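Collow Court Residences: Buyer FAQ

Questions about reservations, deposits and closing. Unit-specific terms are in the purchase agreement, which controls if it differs from this page.
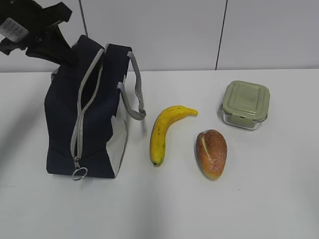 How do I reserve a unit?
Submit the reservation form and a refundable fee of $800 per unit. The unit is removed from the available list when the fee clears. Fees sent without a form are returned.

How long does a reservation last?
Five business days. If no purchase agreement is signed by 5 p.m. on the last day, the unit is released and the fee is refunded to the original payment method.

Which floor plans are still available?
Ovo (one bedroom) and Jisen (two bedrooms) are available on most floors. Kvaran (two bedrooms plus den) is on the sixth floor only. The current list is kept at the sales office.

Is the square footage measured to the inside or outside of the walls?
Interior square footage is measured to the inside face of the perimeter walls. Balconies and storage lockers are listed separately and are not part of the total.

Is parking included?
Ovo units include one space. Jisen and Kvaran units include 2. Spaces are assigned at closing and cannot be sold apart from the unit.

What do the monthly dues cover?
Building insurance, water, trash, elevator service, exterior maintenance and the reserve fund. Electricity and internet are billed to the owner. Dues begin on the day of closing and are prorated for the first month.

Can I rent out my unit?
Yes, with a minimum lease term of 6 months. A copy of the lease must be filed with the association before move-in. Short-term rentals are not permitted.

Can I use my own lender?
Yes. A preapproval letter is required with the signed agreement. Cash buyers provide proof of funds instead.

When is the walk-through?
It is scheduled after the certificate of occupancy is issued. Items noted on the punch list are signed by both parties. Units on the lower floors are expected to be ready in July.

Can I see a unit on the weekend?
The model unit is open Sunday afternoons. Other times are by appointment.

Who handles contract questions?
Raluca Furtună, sales office, ground floor. Changes to an agreement must be requested in writing.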